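Old keypads stay on at Condori office, for now

10/07/2021

Condori says it will be rid of handheld keypads at its Ulline Street office by November. Staff there have heard that before.

The company wants its 160 handhelds replaced by a phone app from software firm Wondeck, which it says will cut the time spent booking desks and logging faults. It has put the cost at $1775 a month. It has not said how much time will be saved, or how it worked that out.

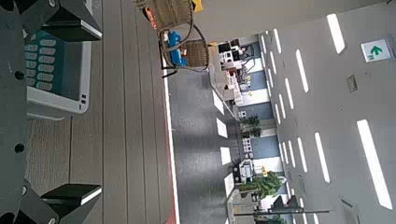

A handheld keypad on a plank-topped table at the Ulline Street office. Desks and monitors are in the background.

A trial on 2 floors finished last month. Condori called the results "very encouraging" but would not release them. A staff survey seen by this site is less cheerful: 74 per cent of those who replied said they would sooner keep the buttons. Several said they did not want a work app on their own phones, and the company has yet to say whether it will supply any.

There is also the matter of Gunus, the last booking system, which was announced in much the same language and quietly dropped before it reached the second floor. Condori declined to say what that one cost.

The old handhelds will be "responsibly recycled", according to the company. It did not name a recycler.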